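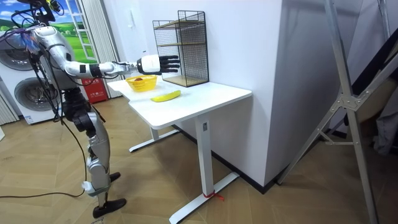 White desk and mesh shelf, Wusness second floor

Support > Network > Closed tickets > 1756

Ticket 1756: Wired link drops and slow sync to Alidden file server

Fri 24 April – Jarmo Rissanen
Last updated: August, by Eetu Aaltonen

Reported symptom

Wired clients on the second floor at Wusness lose access to the Alidden share for a few seconds at a time. Large copies stall and then fail with a timeout. Wireless clients on the same floor are not affected. The Keskinen building uses the same server and has no open reports.

Environment

Access switch on the second floor, uplinked over copper to the distribution switch in the Flullden cabinet. Clients get addresses by DHCP. Switch firmware was one release behind at the time of the report. No changes were logged in the week before.

Log

09:10 Continuous ping from a wired client to the default gateway. Replies stop in bursts, then resume. Ping to a second client on the same access switch is clean. Fault is upstream of the access ports.

09:25 Checked DHCP. Leases are normal, no duplicate addresses, pool is well below its limit. Ruled out.

09:40 Interface counters on the access switch. CRC errors rising on the uplink, nothing on the client ports. Cleared the counters and started a test copy to the Alidden share. Errors started climbing again as soon as the copy was running.

09:55 Uplink reports 100 Mbit full duplex. Both ends are set to auto and should settle at gigabit. Event log has link down / link up pairs going back several days, each followed by a spanning tree topology change. That accounts for the gaps of a few seconds.

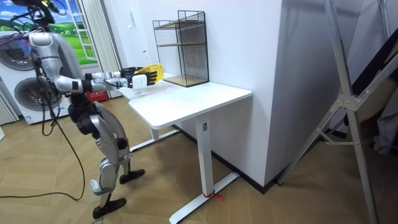
10:20 Swapped the patch cord at the access switch end. Link came up at gigabit, held for a few minutes, dropped back to 100. Put the original cord back so that only one thing changes at a time.

10:45 Moved the uplink to a spare port on the distribution switch. No change. Port ruled out, original port restored.

11:15 Cable tester on the permanent link between the two patch panels. Pair 7-8 shows an intermittent open at 70 m, close to the Flullden end. Other pairs pass. Consistent with a fallback to 100 Mbit, which only needs pairs 1-2 and 3-6.

11:50 Opened the panel at Flullden. Conductor 8 was not fully seated in the punch-down block. Cut back, re-terminated both ends of the run, retested. All pairs pass.

12:10 Link at gigabit. Repeated the test copy with counters cleared. No CRC errors, no topology changes.

Resolution

Bad termination on the uplink at the Flullden patch panel. Re-terminated. Firmware was left alone on purpose – it had no part in this fault and will go in with the next maintenance window.

Follow-up

Enable port security logging on the uplink: not done, not related.
Add an alert for uplink speed below gigabit: done.
Label the spare copper run between the cabinets: open.

Note added in August (Aaltonen)

Spare run is now labeled at both ends and tested. Speed alert has fired once, during a planned switch restart. Error counters on the uplink are still at zero. Closing.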